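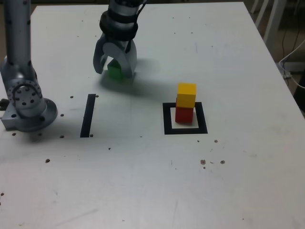
A yellow block on a red one, inside the taped square.

I'd been meaning to talk to the woman behind the Rundow toy library for ages, and when I finally got up to Altden in September she had the kettle on before I'd found my notebook. "Sit anywhere that isn't a puzzle," she said, and I did my best!

She started with 100 toys from her own loft, most of them her sons'. There are 653 on the shelves now, and 191 families borrow from her, some driving in from the far side of the valley (the bus stopped running on Saturdays, which she is still cross about). I asked what goes out most and she didn't have to think. "Blocks. Plain blocks. I bought a lovely marble run and it sat there for a year."

We got on to money, as you do. Joining costs next to nothing and the rent is paid by a sale twice a year. The last one brought in around £470, a good part of it from a box of old Cuypers train track that two dads very nearly fell out over. "I should have put it in as two lots," she said, and laughed so much she had to put her mug down.

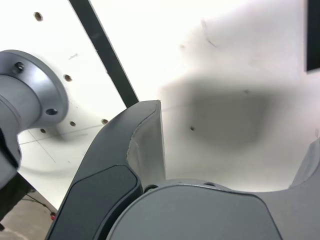 She isn't sentimental about lost pieces, either. A jigsaw with one bit missing goes back on the shelf with a note on the lid, and she says children mind far less than their parents do. What she can't stand is batteries left in over the summer. I got a good ten minutes on batteries.

I wanted to know if she ever keeps anything back for herself, and she went a bit pink. There's a Minik farm set in the cupboard, with a gate that opens and one very chewed pig. "It's waiting to be mended," she said. How long has it been waiting? "Four years."

She's after a bigger room, ideally on the ground floor, so prams don't have to be lugged up the stairs. The one she has her eye on used to be a shoe shop and still has the little sloping mirrors along the wall. She wants to leave those in for the toddlers.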